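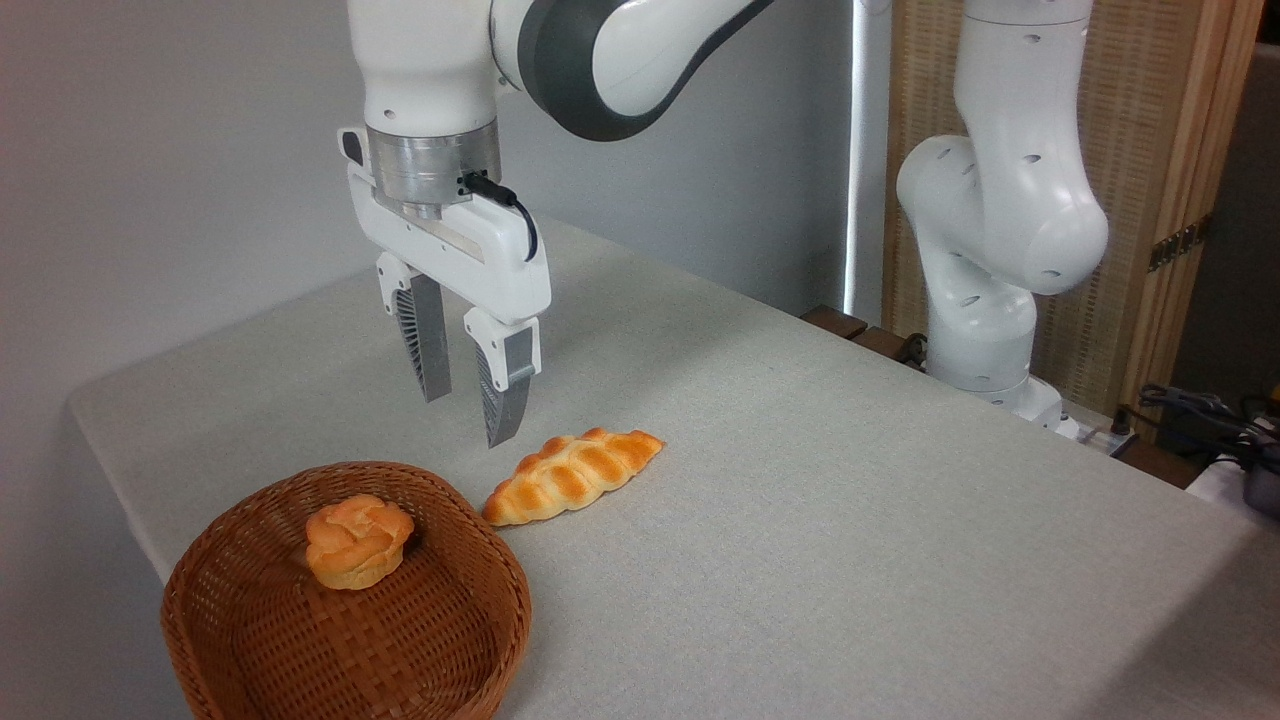
Guides > Small Grants Portal > Applicant Manual > Section 6

Search this manual Enter keyword

Section 6. Setting up a seed bank project in the Billanon portal

This section covers how to register a native seed collecting project, add your collecting sites and submit your first accession record. It applies to projects funded under the Gruvmont wetland plant round and to older Ondrejka projects that have been moved to the new portal. If your project works only with living plants, use Section 7.

Before you start

Have these ready:

- your grant reference, printed at the top of the award letter
- written permission from the landowner for each site
- a state or federal collecting permit for any listed species
- the name and email address of your receiving seed bank

You need a project lead account to complete this section. Field assistants can view a project and add notes, but they can't submit records.

6.1 Register the project

1. Sign in and open the Projects tab.
2. Select New Project, then Seed Collection.
3. Enter your grant reference exactly as it appears on the award letter, including the dashes.
4. Choose a short title. The title appears on labels and can't be longer than 40 characters.
5. Add the start month. Projects that begin after November go into the next reporting year.
6. Select Save. The status changes to Draft.

Note: Projects moved from Ondrejka already have a reference. Open the old entry and select Continue. Don't make a second one, as duplicate projects have to be merged by hand and the merge can take several weeks.

6.2 Add collecting sites

1. Open your draft project and select Sites.
2. Select Add Site and drop the marker on the map, or type the coordinates in decimal degrees.
3. Enter the habitat type from the list. If two types apply, pick the one that covers most of the site.
4. Upload the landowner permission as a PDF.
5. Set the location display to Hidden if any species at the site is listed or is likely to be dug up.
6. Repeat for each site.

Caution: New sites are set to Public. Check the location display before you save. Once a public site has been picked up by the nightly export, hiding it in the portal doesn't remove it from copies other people have downloaded.

6.3 Set the collecting limits

The portal uses your population counts to work out how much seed you may take. The standard limit is 10 percent of the ripe seed available on the day of collection. Your permit may set a lower limit, in which case the permit applies.

1. Select Species, then Add Species.
2. Type the scientific name and choose a match from the list.
3. Enter the number of fruiting plants you counted at the site.
4. Enter the permit limit, if there is one.
5. Select Calculate. The allowed amount is shown in the right-hand column.

Note: For annual plants, make a fresh count every season. Last year's count stays in the record but is grayed out and can't be used for the calculation.

Caution: Do not collect from a population with a Hold flag, even if the calculation returns an amount.

6.4 Submit an accession record

Submit one record for each species, site and collecting date. Seed from separate sites must stay in separate bags.

1. Select Accessions, then New Record.
2. Choose the site and species.
3. Enter the collecting date and the names of the collectors.
4. Enter the fresh weight in grams. Leave the dry weight blank; the seed bank fills it in.
5. Print 2 labels. Place one inside the bag and tie the other to the outside.
6. Select Submit.

Use paper or cloth bags. Plastic holds moisture and the seed can mold before it reaches the drying room. Brornis label stock can be printed on a regular office printer, but pencil is fine on plain card. Don't use ballpoint.

6.5 If a record is sent back

A returned record shows a yellow bar with a short message. The most common are:

"Site mismatch": the coordinates fall outside the area on the landowner permission. Correct the marker or upload a new permission.

"Name not accepted": the species name is a synonym. Select the accepted name and put the old one in the notes field.

"Over limit": the weight entered is higher than the calculated amount. Check the units first. If the weight is correct, contact the portal desk before sending any seed.

Section maintained by Emília Vávra, portal desk. Last revised 11 October 2020.

2 comments 6 shares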